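Winden folding + sorting, gallery page. Put up 27/11/2021, more to come when I get a minute.

Quick round-up from the collecting sessions for Winden. Small dark clothes this time, picked up off the table and put in the tray, both hands on the grippers. Target is 794 good examples before we train anything again. The last model was hopeless on black fabric, kept closing its fingers on thin air, so black fabric is what it's getting. Savvas wrote the task list, Lamduan is checking the recordings as they come in. Captions are mine, blame me for teh spelling.

## Left hand does the pinching

Pinch near a corner, press down first, then close. Right hand stays up and out of the way till it's needed. Tray empty on the left. Mind the cable on the near side, keep it slack or you get a tug in the wrist data and Lamduan bins the lot.

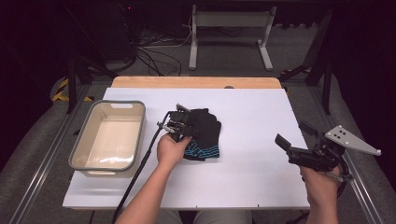
## Gripper view

Same table from down at the fingers. Jaws open, nothing in them, blue pattern showing over in the tray. We keep these open-handed bits in on purpose, the model has to learn what letting go and moving off looks like aswell. First batch had them trimmed out and Pichit spent most of July putting them back.

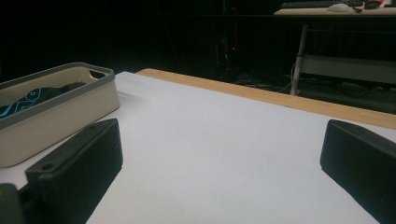
Surachet Luangrath wrote in to ask whether we shouldn't be keeping the fumbled grabs too, as his lot at Puvora threw theirs away and then had a model that couldn't recover from a miss. Fair point. We've kept 80 of them in a separate folder, not labelled yet. Will try mixing them in next time round and see if it helps or just makes it clumsy.

Next up: towels, then anything with sleeves. Etornam has the rota, ask her if you want a slot. Two people per session please, one collecting and one on the keyboard.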